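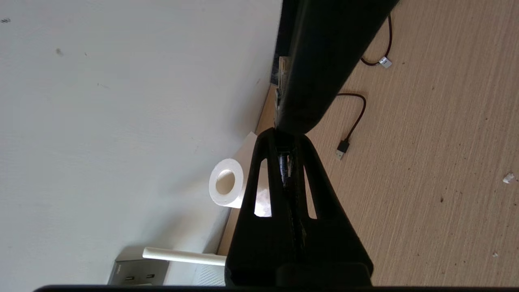 Photo: Skondham Interiors Study, used with permission.

Figure 4. Light wood-grain tabletop meeting a white wall.

3.2 Surface color and how long people stay

The pairing in Figure 4, pale wood grain against white, was by far the most common one in our survey of shared reading rooms, and it gave us some of our most exciting results. We collected 2577 visitor cards from 129 rooms in Altia and Cikden. Each card asked for arrival and departure times, the kind of work done, and a short comment on how the room felt. We did not mention furniture or paint anywhere on the card, so any remark on either was the visitor's own.

Visitors in rooms with light tables and white walls reported longer stays than visitors in rooms with dark tables, and the gap was widest in the late afternoon. We had expected the opposite! Our pilot work in Fedoruk, done in June, had pointed toward dark tables, but most of those rooms faced south and were very bright. Once we grouped rooms by window direction, the Fedoruk results fell much closer to the rest.

The comments were a delight to read. More than 80 visitors brought up the table surface without being asked, often in the same breath as the daylight. "Easy on the eyes" came up again and again, and several people wrote that the grain gave them something to look at while thinking — a small pleasure that our rating scales would have missed completely.

White walls alone did not show the same pattern. Rooms with white walls and gray tables sat near the middle for length of stay, and their comments were mainly about noise and chairs. Section 3.3 takes up chair comfort and repeats the comparison for rooms where the seating was of the same type.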